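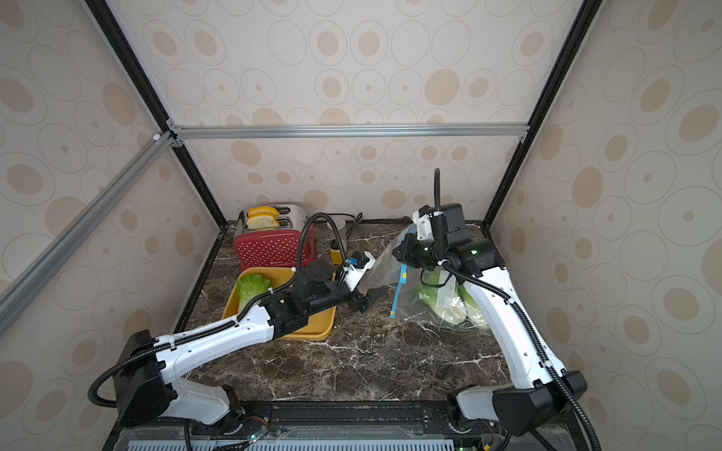
Wednesday, afternoon. Greens into bags.

Counter set as before: toaster at the back with the two slices in it, yellow tray in front of it, glass to the right. Power cord runs along the back. I asked Edmund whether we could tape it down and he would like it left until the Parilo tape arrives, so left it.

Greens came from Ferirgate at 10 and sat in the cooler until after lunch. Heaviest head was 400 g on Dela's scale. Outer leaves that were torn went to the compost bucket before anything came to the counter. Didn't wash any of them. Last month we washed first and the bags fogged up within the hour, and Yayra couldn't read the labels.

Bags are the larger zip-top ones with the slider, blue track. The box says 40 but it was opened before I got to it and I haven't gone through what is left. Kwadwo says there is another box on the shelf under the sink. Check before ordering.

What I want to settle is which way round the heads go in. Two options:

Stem first. The cut end is the heavy part and drags the bottom of the bag down, so the mouth stays up better. Leaves end up at the zipper and get caught in it.

Leaves first. Zipper closes clean. The leaves fold over on the way in, and the wide ones crease along the rib. Esi doesn't mind the creases. I do, a bit, they go brown there by the next day.

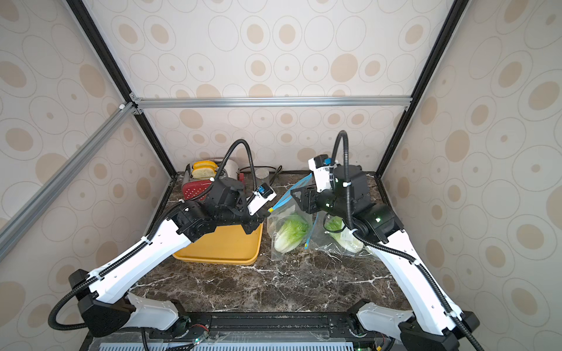
Either way the mouth has to be held wide for the whole move. If it drops on one side the leaves catch on the track and the head has to come back out. Folding the top of the bag outward like a cuff helped when I tried it by hand on Monday's leftovers, but then the slider is inside the fold and awkward to find.

Tray: use it as the place for heads waiting to go in. It is shallow enough that the ends stick up over the rim and are easy to get hold of. Keep it left of the bags. When it was on the right I kept reaching over an open bag.

Labels. Write the date before filling, flat on the counter. Marker on a full bag skips over the bumps and Drerkden sent one back with the date unreadable.
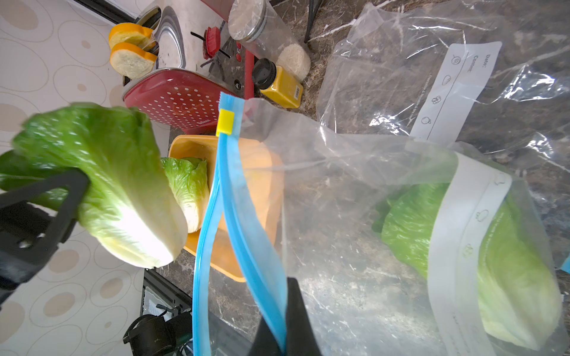

One head by the open bag, another already inside. Spare bag flat at upper right, strip printed "Date:" and "Content:".

To do:
- look under the sink for bags
- new marker, the old one is nearly dry
- ask Dela to keep the scale out through June
- weigh the bagged heads again tomorrow morning, same scale
- wipe the tray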